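Offene Tür, verschlossene Schränke
Zu Besuch bei der Kriminaltechnik der Polizeidirektion

Von Flurina Stöckli

Wer zur Polizei will, muss durch die Schleuse, auch wenn Tag der offenen Tür ist. Die Tür ist insofern offen, als sie sich nach dem Vorzeigen des Ausweises, dem Ablegen des Schlüsselbunds und einem Blick in meine Handtasche summend in Bewegung setzt. Der Beamte am Eingang findet einen Apfel, ein Notizbuch und eine Nagelfeile. Den Apfel darf ich behalten.

Im Hof ist um kurz nach zehn schon Betrieb. Die Hundestaffel hat den Rasen, die Bereitschaft die Würstchen, und die Verkehrspolizei hat eine Brille mitgebracht, durch die man die Welt mit 1,5 Promille sieht. Davor steht die längste Schlange des Tages. Ein älterer Herr setzt die Brille auf, geht die aufgeklebte Linie fehlerfrei entlang und wirkt hinterher ein bisschen enttäuscht.

Ich bin wegen der Kriminaltechnik gekommen. Für die Führung muss man sich in eine Liste eintragen, die Liste liegt in Raum 404, und Raum 404 ist, man ahnt es, nicht zu finden. Der vierte Stock endet bei 403. Eine Kollegin vom Betrugsdezernat schickt mich über den Innenhof ins Nebengebäude, wo die Zählung nach einem Umbau weitergeht. Das Schild dazu sei bestellt.

Unsere Gruppe führt Jonas Riedl, seit elf Jahren bei der Spurensicherung und ein geduldiger Mensch. Die erste Frage kommt, bevor er seinen Namen zu Ende gesagt hat: ob das wie im Fernsehen sei. "Wir haben das Licht an", sagt Riedl. Man merkt, dass er den Satz nicht zum ersten Mal sagt, aber er sagt ihn gut.

Dann wird gepinselt. Auf dem Tisch liegen Glasplatten, jeder darf einen Daumen draufdrücken und ihn mit Rußpulver wieder hervorholen. Bei den Kindern gelingt das sofort. Bei mir entsteht ein Fleck, in dem Riedl mit viel gutem Willen einen Wirbel erkennt. Als Täterin wäre ich heute davongekommen, als Technikerin nicht eingestellt worden. Das Pulver geht übrigens von Händen ab, von hellen Hosen nicht. Der Hinweis steht auf einem Zettel neben dem Ausgang.

Im Flur hängt ein Schaukasten mit alten Karteikarten, Zehnfingerabdrücke in schwarzer Tinte, die Namen abgeklebt. 1000 solcher Karten haben sie aufgehoben, der Rest ist längst digital. Gebhard Haslinger, ein pensionierter Postbeamter aus meiner Gruppe, studiert sie lange und möchte wissen, ob man auch die eigenen Nachbarn nachschlagen könne. Kann man nicht. Er fragt dann noch, ob man es theoretisch könne.

Am besten hat mir die Asservatenkammer gefallen, obwohl wir sie nur durch ein Gitter sehen durften. Vlasta Slanina verwaltet dort zurzeit 2444 Gegenstände, vom Brecheisen bis zum Aquarium. Alles steckt in Tüten, alles trägt einen Strichcode, und alles steht im Programm Promari, das vor zwei Jahren die Kladde abgelöst hat. Die Kladde liegt noch auf dem Schreibtisch. Als jemand darauf zeigt, legt Slanina einen Aktendeckel darüber und spricht über Raumtemperatur.

Am meisten Platz brauchen Fahrräder. Sie werden gestohlen, gefunden, beschlagnahmt, und dann will sie keiner wiederhaben, weil die Versicherung gezahlt hat und das neue besser ist. Zweimal im Jahr wird versteigert, das nächste Mal im September. Unter den Hammer kommt auch eine Heckenschere der Marke Hurix, über deren Vorgeschichte Slanina nichts sagen möchte. Sofort bildet sich im hinteren Teil der Gruppe eine Theorie.

Zum Abschluss gibt es im Schulungsraum einen Vortrag von Kriminalhauptkommissar Ferdinand Widmer über Einbruchschutz. Widmer hat einen Fensterrahmen auf Rollen dabei und einen gewöhnlichen Schraubenzieher. Er braucht acht Sekunden, und danach ist es im Raum recht still. Beim zweiten Rahmen mit Pilzkopfverriegelung müht er sich eine Weile und gibt dann auf. Die meisten Täter gäben früher auf, sagt er, die müssten ja nichts vorführen. Seine Ratschläge sind bekannt und werden trotzdem mitgeschrieben: Fenster nicht gekippt lassen, Schlüssel nicht unter den Blumentopf, den Urlaub erst nach der Rückkehr ins Netz stellen. Eine Frau in der ersten Reihe steht beim Blumentopf auf und telefoniert im Flur.

Weniger gelungen war das Planspiel "Der Fall Brodbridge", bei dem Besucher einen erfundenen Juwelenraub aufklären sollten. Von den fünf Stationen waren am Mittag 2 besetzt, der Zeuge war beim Essen, und den Täter hatte ein Achtjähriger schon um elf laut über den Hof gerufen. Die Lösung hing dann auch gleich am Kuchenstand der Bäckerei Kälin aus. Dort war der Zwetschgenkuchen um eins vergriffen, ein Hergang, der sich ohne Kriminaltechnik rekonstruieren ließ. Ich stand selbst zweimal an.

Beim Hinausgehen bekomme ich meine Nagelfeile zurück, in einer Tüte, gegen Unterschrift. Gebhard Haslinger steht noch an der Schleuse und lässt sich den Termin der Versteigerung aufschreiben. Ihn interessiert die Heckenschere. Führungen für Gruppen ab zehn Personen gibt es auch unter dem Jahr, anmelden kann man sich bei der Pressestelle, persönlich in Raum 404.
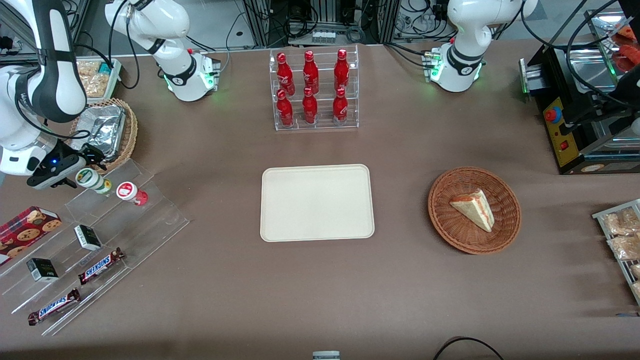 Sechs Flaschen Coca-Cola, auf zwei Etagen verteilt.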